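I have now read three separate guides to organizing a rolling medical cart, and I believe maybe a fifth of what's in them. The longest was 97 pages. It came as a PDF from Sombatkul, the outfit the Lukbridge clinic pays to tell us where to put things, and it had a whole chapter on color.

Some background if you're new here. I do supplies part-time for a small clinic in Lukbridge, and before that I did the same job in Susdale for longer than I like to admit. I order, I restock, I throw out what has expired. I'm not a nurse. What I know about carts is how they look at the end of a shift, when people have been in and out of them all day with their minds on something else.

So when somebody shows me a drawer plan with a little foam cutout for every object, I get suspicious. I've seen foam cutouts. They last until the manufacturer changes the shape of the bottle.

The big idea in the Sombatkul guide is what they call zoning. The drawers you use most go near the top, the heavy things go near the bottom, and each drawer gets one category. Airway here, dressings there, meds in their own drawer with a lock. I have no quarrel with any of that on paper. It's how most carts are laid out anyway, and I doubt it took a consultant to come up with it. My trouble is with the next step, where every drawer is supposed to be subdivided with plastic strips until each item has its own small cell.

We tried it in October. I spent an afternoon snapping dividers together for the cart in the back room, and they cost the clinic $463, counting the ones that didn't fit. They looked terrific. Su-bin Ok, who works the front half of the day, opened the second drawer the next morning, looked at my work and asked where she was supposed to put anything longer than her hand.

She had a point! Boxes are easy and bottles are easy. What kills a divider system is tubing. Anything with a lead or a cable on it won't stay in a cell, it climbs out and lies across its neighbors, and then you pull the drawer and the loop catches. I pulled half the strips out within the week and the whole thing started working better.
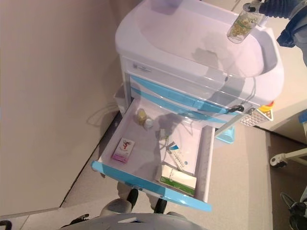

*One drawer, no dividers. Cable where cable likes to be.*

I know what the zoning people would say about a drawer like that. There's a medicine box with green stripes down in one corner and a small box with pink edging away over on the left, with a tube thing lying at a slant between the two of them and open floor around everything. It's wasted space, they'd say. Maybe. But I can tell those two boxes apart from a step away, and I can get my fingers around either one without moving the other. I'd take that over a full drawer any day.

The thing I would fix is the cap. A loose bottle cap in a drawer drives me up the wall, and no guide I've read so much as mentions them. At Susdale I used to find them under everything. You can't match them up later, you don't know what they've been on, and you end up standing there holding one like you've found a button on the sidewalk. My rule is that a cap with no bottle under it goes in the trash. Su-bin's rule is that it goes on the nearest bottle it fits, and we have had words.

Here is what I've kept from the guides, after a fair amount of grumbling:

- Print facing up. If I have to tip a box to read it, it was put away wrong.
- One open box of each thing. The second one stays sealed in the supply closet until the first is gone.
- Small bottles stand up, toward one side of the drawer, never in the middle.
- Anything with a cable gets its own stretch of drawer floor and is coiled once, loosely. No rubber bands. They dry out and snap, and then you have rubber crumbs in with the clean stuff.

And here is what I've dropped, or never took up.

Color-coded stickers on the drawer fronts, first of all. The theory is that people learn the colors. I gave it 30 days, which was the trial period the guide suggested, and at the end I asked people at lunch what orange meant. I got two different answers and a shrug. Words work fine. Everyone at the clinic can read.

Photo cards, too. You're meant to take a picture of the drawer when it's perfect, laminate it, and tape it inside so that everyone restores the drawer to match. I did one. Then we switched brands of gauze and the card was wrong, and a wrong card is worse than no card, since people will hunt for the thing in the photo. I took it down and I'm not making another.

The weekly full empty-out I'm on the fence about. Sombatkul wants every drawer turned out onto a clean surface and wiped once a week. I do it every 2 weeks and I'd be lying if I said I could tell the difference. Wiping I believe in. Turning out a drawer that's had three things taken from it since the last time, I don't. If it's a drawer people go into all day, then sure, turn it out. You'll find a cap.

Then there's the top. Every guide treats the top of a cart as a work surface to be kept clear, and every cart I've ever met gets treated as a shelf. I've stopped fighting this with signs. What helps a bit is a raised rim, because people seem to feel that a tray is for the job in front of them, while a flat top is for coffee. That's pure guesswork on my part. Hodeda, who sell one of the cheaper carts we looked at, say in their brochure that a molded top "encourages good habits," and I'd love to know how they measured it.

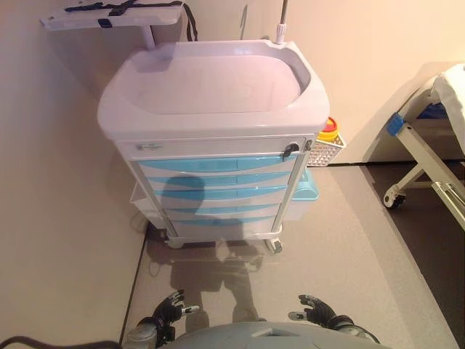 Shopping for a cart is where I get most irritable, as the sales talk is nearly all about the drawers. How many, how smooth, how soft they close. I'd tell anyone to look at the sides first. Whatever you hang on the outside of a cart is what you'll bump, snag and reach for a hundred times before lunch, and it's the part you can't easily change your mind about later. I like having the sharps container up high in a wire basket, with the red lid showing over the edge where you can see it as you walk up, and I like the light blue bin being well below it on the same side. Put those two at the same height and sooner or later a tired person drops the wrong thing in the wrong one. What I don't love is having both of them on the right. It means the cart has a good side and a bad side, and if you park it with the good side against a wall you've bought yourself a very expensive dresser.

Also, keys. I have never worked anywhere that settled the question of the key. Leave it in the lock and you've got a lock that isn't doing anything. Take it out and it lives in somebody's pocket, and that somebody goes home. We've tried a hook, a lanyard and a drawer in the front desk (locked, with its own key, don't get me started). The Sombatkul guide gives this a single paragraph and tells you to "establish a key protocol." Thanks. Our present protocol is that you ask Su-bin, and in the afternoons you ask me.

Wheels deserve more attention too. I've been told by two salespeople that casters are casters. They aren't. Push a loaded cart over the metal strip in our back doorway and you'll hear every bottle in it. If you're looking at one in a showroom, ask them to fill the bottom drawer with something heavy and then shove the cart over a threshold. One place wouldn't let me. I took that as my answer and went home.

A couple of people wrote after my last post to ask whether any of this applies to a cart at home, for a parent or somebody just out of the hospital. Some of it. You probably don't need five drawers. You do need the sharps thing up out of reach of kids, and you need the words on the boxes facing up, and I'd go easy on buying organizers until you've lived with the drawers for a while and seen what people pull out of them. Ask the visiting nurse where she'd want things, as well. She'll be the one digging around in there, and she'll have opinions. The ones I've met always do.

Next up I'm supposed to be trying a set of bins that tilt. They arrived in a box big enough to sleep in and I haven't opened it.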